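Robots still slow at clearing up, Storndale trial finds
12/23/18

A pair of robot arms can put away a kitchen bench's worth of small items, but a person is still a good deal faster, according to results released by Plurside, a small automation firm in Storndale.

The company ran its arms through 907 attempts at everyday tidying jobs, starting in November. The jobs were picked from a list supplied by a local catering business, Bermúdez, and included stacking bowls, wiping down, picking up scraps and bagging small items.

Rosaura Agudelo, who led the trial, said hard objects with a regular shape gave the least trouble. Bowls and cups went where they were meant to go most of the time. Soft things were another matter.

"A plastic bag has no shape of its own," Agudelo said. "You pick it up and it's a different object from the one you were looking at a second ago."

The arms work over a dark grey table with black curtains hung behind it. Each has a simple gripper with two fingers that close on whatever is between them. Small pieces lying flat on the table are hard to get hold of that way, and clear plastic is hard for the cameras to pick out.

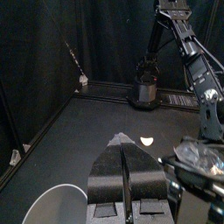 What the caterers think

Valter Amaral, kitchen manager at Bermúdez, watched 11 of the sessions. He said he would not put the arms in a working kitchen yet.

"My staff clear a bench in a couple of minutes and talk to each other while they do it," he said. "The best run I saw took 34 minutes. It did finish, though - I wasn't expecting that."

Amaral said he would be more interested in a machine that did one dull job overnight, such as sorting cutlery, than one that tried to do everything.

Next steps

Plurside plans another six months of testing, with softer fingertips and a wider range of bags and wraps. Engineer Gilberto Ticona said the firm also wants to see how the arms cope under ordinary kitchen lights, with people walking past.

No price has been set and there is nothing for sale. Households hoping for help with the washing-up will be waiting a few years at least, Ticona said.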